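Setting up Tikska on a new machine

4. Turn on the pre-push checks

I put this off for months when I started at Maglaya, and I regret it. Tikska can run your tests before anything leaves your laptop, and it only takes a few minutes to set up.

1. Open a terminal in your repository folder and type tikska init. You'll get a new file called tikska.conf.
2. Open that file and find the line that starts with timeout. It's set to 60 seconds. Our main suite has 454 tests and gets through them comfortably, so I leave it alone.
3. Add the folders you want skipped, one per line. I skip vendor and build.
4. Type tikska hook install.
5. Push a throwaway branch and watch the output go by.

Note: if you're on the Bilville server, run step 4 from your own account. The shared one can't write to the hooks folder (ask me how I know!).
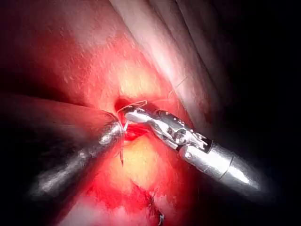 What happens to a push if one of the tests fails?
Tikska stops it and prints the name of the first test that failed. Your commits stay on your machine, so fix the problem, commit again and push as usual.

Caution: don't edit the hook file by hand. Tikska rewrites it on every upgrade and your changes will vanish. Put your own commands in tikska.local – it's never touched.

5. Bring in your old history

Got a repository coming over from Stimau? Do the import after the hook is working. Mine had around 3,000 commits and I went off and made lunch.

1. Type tikska import followed by the path to the old folder.
2. Check the author list it shows you. Imelda Tagle turned up under two different email addresses in ours, so we merged them with the m key.
3. Press Enter to start.

Last checked 2025-04-17 with build 191.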